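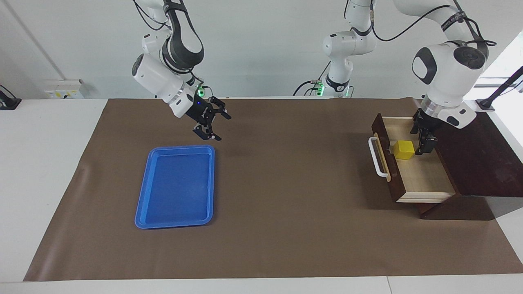 3. Labeling Storage Locations

3.1 Purpose of a location code
A location code identifies a place, and an item code identifies the thing kept there. The two are recorded separately. If an item moves, only the link between them changes. Courses that used the Flirkard workbook will have seen both merged into one number; do not do this in the assignments.

3.2 Structure
Codes in this course have four fields, read from largest to smallest: room, aisle, bay, level. Levels are numbered upward from the floor. Bays are numbered from the aisle entrance. Use leading zeros so that codes sort correctly as text (bay 07, not bay 7).

3.3 Worked case: Groltau parts store
The store has 2,398 locations in use and a design limit of 3,000. Of the locations in use, 1,166 are in Room A. The remainder, 2,398 - 1,166 = 1,232, are in Room B. Free capacity is 3,000 - 2,398 = 602 locations, or 20.1 percent of the design limit.
An audit in March found 108 labels that did not match the register. The error rate is 108 / 2,398 = 4.5 percent. Most errors were in bays that had been split after the first labeling. When a bay is split, retire the old code and issue two new ones. A retired code is never reused.

3.4 Label placement
Fix the label to the shelf edge below the location it names. On the top level, where the edge is above eye height, place the label on the upright and add an arrow.

3.5 Exercises
a) Write codes for a room with three aisles, 12 bays per aisle and four levels. How many locations are there?
b) Bay 09 is split in two. List every register entry that changes.

Reading: Todorova, chapter 2.
Notes revised by Yoon-hee Won, July 2023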